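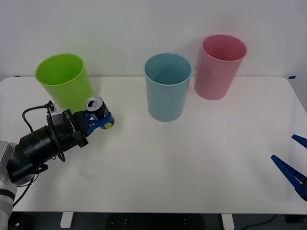
### 4.2 What people mean by "nice" water

I went into the Corkerton survey thinking taste would be the easy bit. We had 616 forms back, and nearly everyone had ticked a box for how their tap water tastes, so I expected a tidy chart and an early lunch. Then I read the comments! "Nice" meant cold to some people and soft to others, and for a good few it just meant the water they grew up with. One woman in Tirkach told me hers was lovely "once it's stood a bit" — she'd scored it 2 out of 15.

So I rang people up. I managed 40 calls in the end, mostly in the evening, and I let everyone ramble (the full notes are in the appendix). The word that kept coming back was "home". People who had moved from Tirkach to Corkerton were still grumbling years later, and the ones who had gone the other way grumbled just as much.

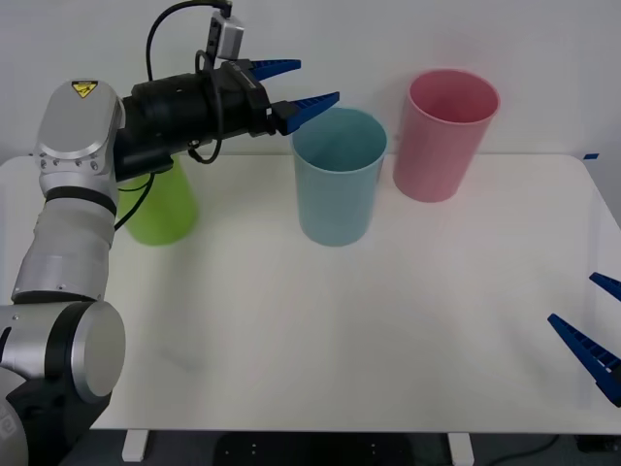 Reijo Suominen read an early draft and said I was measuring homesickness and calling it taste, and that I ought to split the movers from the stayers before doing anything else. I did, and the stayers' scores bunched up nicely while the movers' went all over the place. I've kept the two groups apart from here on, including in the section on filter jugs.
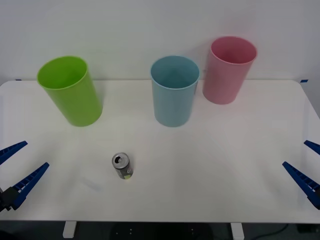
*Figure 3. Plastic cups on a white tabletop, with the lime-green cup on the left.*

Age made far less difference than I'd guessed, and I come back to it in 4.3.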